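Broltside bookshop to host evening with novelist Sayaka Okabe

Readers in Broltside have something rather lovely to look forward to this April, when the novelist Sayaka Okabe comes to Worku Books on the High Street to read from her new novel, The Salt Ledger, and to talk about the long and winding road by which it came to be written.

The book, published by the small Lokton firm Vestari, follows two sisters who inherit a boarding house on a stretch of coast neither of them has seen since childhood. In the kitchen dresser they find their grandmother's account book, in which she wrote down what every guest paid and, in a much smaller hand, what every guest told her over supper. The younger sister wants to burn it. The elder begins, one name at a time, to look the guests up, and from there the story wanders back through the herring years, a wedding that was called off on the morning, and a lodger who paid for a whole winter in advance and left after a week.

It is a generous, slow-burning sort of novel, and those of us who have been lucky enough to borrow the shop's early copy have been passing it round with strict instructions about bent corners and cups of tea. Your correspondent meant to read a chapter before bed and was still at it when the milk arrived, which made for a very dull Thursday at work but was entirely worth it – the supper scenes in particular are so good that you come away hungry.

Callum Strachan, who has run Worku Books for five years, said he had been hoping to bring the author to the town ever since her first novel, The Lamplighter's Daughter, became the shop's favourite recommendation for anybody who came in out of the rain not knowing what they wanted.

"I must have pressed that book on half of Broltside," he said. "People would come back and tell me they'd missed their stop on the bus, or let the potatoes boil dry, and then they'd ask when the next one was coming. I wrote to Sayaka to tell her so, really just as a thank you, and she wrote back the same week and asked whether we had room for a few chairs."

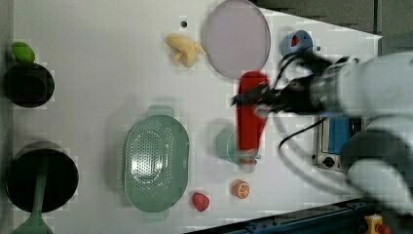 There will be rather more than a few. The shop itself can only squeeze in a small crowd between the shelves, so the reading will take place in the upstairs room next door, which seats 100 and has, Mr Strachan is pleased to report, a much better heater than his own. Doors open at 7pm and the reading begins at half past, with time afterwards for questions and for the signing of books, old copies as well as new.

Ms Okabe will be in conversation with her translator and old friend Kanako Mizuno, who put The Lamplighter's Daughter into English and has worked on The Salt Ledger too. The two of them spent a good deal of last summer going over the grandmother's entries in the account book, which had to sound like somebody writing in a hurry with flour on her hands, and they have promised to read one of these in both languages so that the audience can hear the difference. Anyone who has ever wondered how a joke gets carried from one language into another without being dropped on the way should find plenty to enjoy.

The Broltside reading group, led by Fumiko Hoshino, has chosen The Salt Ledger as its spring book and will be meeting a fortnight after the event to talk it over. New faces are very welcome, and there is no need to have finished (Mrs Hoshino says there is always one member who hasn't, and that it has quite often been her). She does ask that anybody who has raced ahead should keep quiet about the lodger.

Tickets are £5, with £2 off the price of the book on the night, and can be bought at the counter in Worku Books or by telephoning the shop during opening hours. The upstairs room is reached by a fairly steep flight of stairs, but there is a lift at the back, and Mr Strachan will gladly show people the way if they let him know beforehand. Signed copies can also be put aside for those who are unable to come along.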